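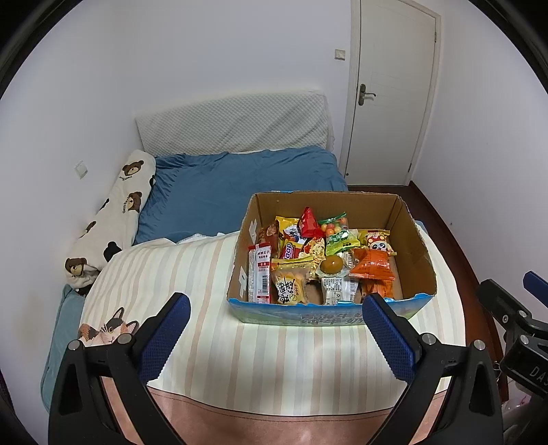

A box of packaged snacks on the bed, ready to be dipped into.

We use cookies to remember your preferences and count visits. Accept all | Manage settings

Binge night at home: tips for a long series and a small room

I love a series marathon more than almost anything you can do indoors, and the fantasy ones with maps and family trees best of all! We got through the whole first run of Shek over a long wet stretch in May (12 episodes, most of them close to an hour), and then went straight on to Gerkis, which has a slower start but a wonderful villain. Along the way I picked up a pile of little household tricks, and here they are in no order at all.

Do the sound before you do anything to the picture. Most dialogue trouble comes from the television sitting too far back on its stand, so the speakers fire down into the wood. Pull it forward until the front edge lines up with the front of the stand. If there's a "clear voice" setting, try it on a mumbly scene and a battle scene before you decide. Shek is full of whispering in tents, and we went from subtitles all the time to subtitles only for the old tongue.

Dark shows need a dark room, but a little glow behind the set is lovely on the eyes. A cheap lamp on the floor behind the stand does it. Turn off the motion smoothing too, please! It makes the castle in Gerkis look like a hospital waiting room.

Popcorn on the stove beats the microwave kind every time. Put three kernels in the oil with the lid on, wait for all three to pop, then tip in the rest, take the pan off the heat while you count to thirty, and put it back. They all go off nearly together and hardly any get left behind. Salt ground very fine (I give it a whirl in the coffee grinder, wiped out well first) sticks far better than salt from the shaker.

For anything that comes in packets, one open box is easier than six bowls. Stand the tall ones at the back so you can find things in the half dark, and keep a second, empty box beside it for the wrappers. Noisy bags get opened during the recap. This is the law in our house.

Crumbs in the bed: spread a flat cotton sheet over the covers before you start, then gather the four corners at the end and shake it out of the window. Chocolate on cotton wants cold water from the back of the stain and a dab of dish soap, and leave it alone for ten minutes before you rub.

Tea stays hot through an episode in a lidded jar with a thick sock pulled over it. It looks terrible and works like a dream. Ours was still nicely warm after 71 minutes, the length of the Istovham siege episode, which you will not want to pause.

Clean the remote while the credits roll. Batteries out, a cloth barely damp with rubbing alcohol, and a wooden toothpick around the buttons. You'll be amazed, and a bit disgusted.

If you're paying for several services, write the renewal dates on the kitchen calendar and keep just one going at a time. We saved more than 98 dollars last year that way, and spent some of it on the Jerkunar box set, which has the longer cut of the finale and a fold-out map that now lives on the pantry door.

Next I'm going to try making blackout panels out of old curtains and foam board. I'll post the measurements once they fit.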